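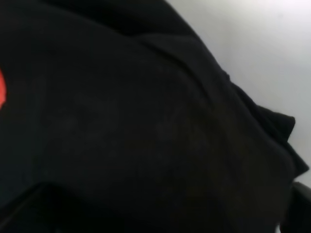
Week 5 handout: Collecting demonstrations for the garment task

Read this before your Tuesday session in the Ritchie lab. It replaces the second half of the week 4 notes. Questions go to Lesia Yurchenko during lab hours or to the unit forum.

What you are collecting

A demonstration is one complete run of the task, driven by a person, with the wrist camera images and the arm and gripper positions saved together. The learning system never sees your intentions. It gets pictures, and it gets the movements that went with them. If you paused to think, the pause is in the data.

The class target is 87 accepted demonstrations. Each pair has 40 minutes at the arm, including changeover.

Starting positions

Vary the start. Last year's set had nearly every garment squared up to the table, and the trained policy did poorly on anything at an angle. Use the start sheet: it tells you whether to begin with the garment flat, bunched or folded over on itself. Don't tidy a bunched start before you press record.

Move the garment between runs even if the sheet gives you the same category twice.

Dark fabric

Colour matters more than most people expect. On a black garment the folds have very little contrast, and close up the camera may have only a slight highlight along a crease to work with. Leave the exposure setting alone all the same. If one pair changes it, their runs no longer match the rest of the set.

Approach slowly enough that the wrist camera gets a few clear images of the cloth edge before the fingers close.
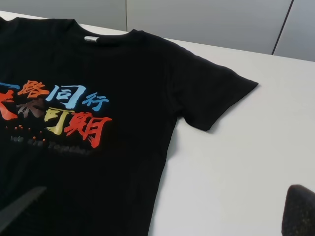 Labelling is done straight after each run, in Wendudeo, while you still remember what you did. Fill in garment type, colour, start category and outcome. For orientation, go by the collar and not by the print. A black T-shirt with its white label tab showing inside the back of the neck is easy to place, and the tab stands out well against the fabric. Large lettering across the chest, like the brush-style Chinese characters on that one, goes in the "print" field as "text, multicolour". You don't need to transcribe or translate it.

When to reject a run

Reject it if the recording dropped out, if a hand came into view, or if you bumped the table. Keep it if you missed a grasp and recovered - recoveries are useful. Mark those "R" in the notes column. A run that ended in failure is kept too, but saved to the separate folder.

Oksana Nechyporuk will check a sample of labels from each pair. If 2 or more are wrong, you will be asked to relabel your whole batch.

For next week

Bring your batch number and read the Wanholm notes on splitting data. Think about why two runs from the same pair, recorded minutes apart, should not end up on opposite sides of the train and test split.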